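The Tidy Desk Has Never Finished Anything for Me

Every October, as soon as the evenings get dark, the advice starts up again. Clear your desk and you will clear your mind. The claim shows up in newsletters and on the radio, and this year it reached me in a brochure from Plukent, a company that wants to sell my employer a workspace program. The brochure is 16 pages long. I read all of it, with a cup of coffee sitting on top of a pile of unpaid bills, and I would like to register a few doubts.

My first doubt is about the word "clutter." The brochure uses it on nearly every page and never says what it means. A stapler is a tool, but it seems that a second stapler is clutter. A notebook is fine until there are three of them. I write for a living, and at any moment I have a lot of paper out, because the paper is what I am working on. Put it all in a drawer and I will spend the first part of tomorrow taking it out again. People who sell tidiness tend to picture work as something that stops completely at the end of the day, with no parts left over. Maybe there are jobs like that. I haven't had one.

My second doubt is about the proof. Plukent says that people who finished its program felt more focused. I believe them. I also felt more focused after I bought new running shoes, and after I switched to a different brand of tea. If you spend a weekend on something and pay for the privilege, you are going to feel that it did you some good, at least for a while. What I wanted to know was whether these people got more done, and whether they were still doing it six months later. The brochure has a chart, but it measures how people said they felt on the last day of the course. That is like asking diners to rate their digestion while the plates are still on the table.

I should admit that I have tried it. Two winters ago I signed up for a shared office in Piden, a place called Wula, on the theory that I was being held back by my own spare room. Wula had rules. Nothing could be left out overnight, bags went on hooks, and any mug found on a table after six was taken away to a shelf in the hall, where you had to go and claim it like a lost child. It cost me 105 a month. The tables were lovely. I spent my first week there answering email very neatly.

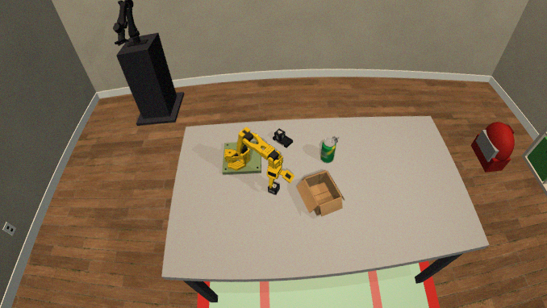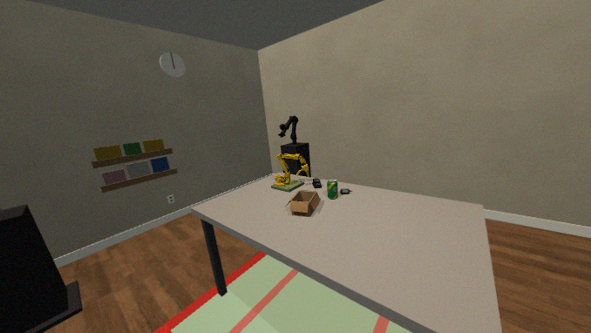 First picture: the table on its plank floor. Second: the corner with the wall clock and two-tier shelf.

By the third week I had noticed something about the other regulars. The ones who seemed to be getting on with things broke the rules a little. They spread out. One man taped index cards to the inside of his coat and hung the coat on the back of his chair, so that he could read them without technically leaving anything on the table. I don't claim this proves much. It is one room in one town, and I was looking for reasons to go home. Still, I would put it up against Plukent's chart.

There is a fair case on the other side, and I'd rather make it myself than be sent it in letters. A real mess costs time. I have lost a passport under a stack of magazines, and it cost me a trip. Anyone who shares a kitchen table with a family has to clear it before dinner, whatever I think about drawers. And some people do find a full desk upsetting. My sister can't start a tax form if there is a sock in the room. If a bare table helps her, she should have one, and I'll carry the socks out myself.

What I object to is the leap from "this helps some people" to "this is how good workers live." Once that leap is made, the desk becomes a kind of report card. At the last office where I had a regular seat, a manager walked the floor in the evening and left little green cards on the desks she approved of. I got almost 40 cards in my time there, nearly all of them from weeks when I was on vacation or had nothing to do. In the month when I did the best work of my career I got none. I never brought this up, and I regret that.

It also matters who does the clearing. In most of the offices I have seen, a spotless floor at nine in the morning means that somebody came in at five, and that person was not sent on a course about focus. The brochure doesn't mention cleaners. It mentions "reset rituals," a phrase I take to mean wiping your own desk with a cloth that Plukent also sells.

I suspect the real appeal is that tidying is the easiest kind of work to finish. You can see where it starts and you can see when you're done. Most of what I am paid for isn't like that. A hard paragraph can take a whole day and look exactly the same at the end of it, or worse. Next to that, squaring up a pile of folders feels wonderful. I know this because I squared up mine twice while writing this column, and neither time did a sentence come out of it.

These days I do most of my thinking at Güneş, the bakery near the bus station, at a table too small for anything except a plate and a pad of paper. You could call it a clear desk if you wanted to. It has crumbs on it when I arrive and more when I leave, there is a radio going, and the chair rocks. I get a fair amount done, some mornings. Other mornings I eat a bun and read the local paper, and I can't find any pattern in which is which. The furniture is the same on both.

My employer has asked for comments on the Plukent proposal by the end of the month. I have written mine. The form is in the pile under the coffee, and I know roughly how far down.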